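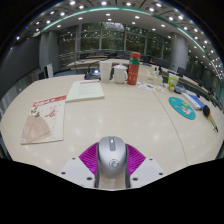 The long table, with its dark seam.

Every few months somebody tells me I should put a tracker on the dog. The one they mean at the moment is the Lubis, a plastic lump that clips to the collar and sends his position to your phone. I borrowed one for the whole of February and I still don't want it.

My dog is six, fat around the middle and mostly interested in the kitchen. According to the app he took 2617 steps on his first day, against a goal of 3000. Who set the goal? I looked through the leaflet and the website and found no vet's name and no mention of breed or age. A whippet and an old basset get the same number, and the same sad yellow face when they miss it.

Then there is the location part, the bit people really pay for. In the middle of Plalstead it was fine. Up on the common at Jorkham, where a dog might well go missing, it showed him sitting by the car park for most of our walk while he was next to me rolling in something dead. The signal up there is poor, I know that. So does anyone who sells a gadget that depends on it, I should think.

You pay for the thing, and after that you pay every month, and if you stop paying it does nothing. The rival one, the Steletero, works the same way but in blue. My neighbours have two of those, one per dog, and both spend the week on the charger by the toaster.

I can see the case for a dog that bolts. If you have a hound that clears fences, buy whatever helps and good luck to you. Most of us don't. Most of us have a dog who would come back if we'd spent a few wet evenings with a long lead and some cheese, and I worry that the clip on the collar makes it easier to skip that. I caught myself doing it — head down, watching a dot, when the dog was in plain view chewing a stick.

He has a chip and a tag with my number on it. The tag cost less than one month of the app and has never needed charging. I gave the Lubis back with the leaflet still in the box.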